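Power Supply Test Engineer, Printhorpe

Kornance builds AC-DC front ends and battery chargers for people who get cross when they fail. We want one more test engineer at our Printhorpe site, to start as soon as notice periods allow.

We have read a lot of adverts for this sort of job, and written a few bad ones. Most ask for a "passionate self-starter". We would settle for someone who doesn't believe a data sheet until they have put a load on the output and watched it for an afternoon.

The work

You will join the bench team under Kerttu Kettunen. Most of your first year will go on the Alik range, our 2000 W rack charger. Marketing says it is finished. The test team is less sure, and your results will help settle the argument.

Expect thermal soak runs, surge and dropout testing, and a good deal of report writing. If a unit passes first time, you will be asked to check the set-up and run it again. Pelkonen, the older range, still needs support too, and its drawings are not always to be trusted.

What we ask for

Sound knowledge of switching converters, however you came by it. A degree is fine, and so is a long spell in a repair shop. You should be safe around high voltages and able to write a paragraph that a customer can follow. Claims of "expert" level in anything will be looked into at interview.

What you get

A permanent post, 37 hours a week or fewer by agreement, and 18 months of paired work with Raili Mäkelä before you sign off designs alone. There is a pension. There is no table football and we have no plans to buy one.

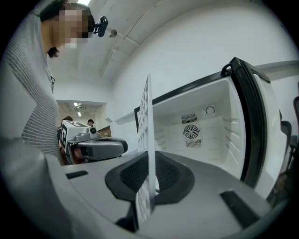 How to apply

Send a CV of no more than 2 pages to Siiri Lehtinen in the Printhorpe office. Skip the personal statement. Tell us instead, in plain words, about a measurement you got wrong and how you found out.

Applications close on 12 October 2022. Interviews include a bench exercise with Grímur Hafstein, who will give you a faulty supply and a meter. Agencies, please don't ring.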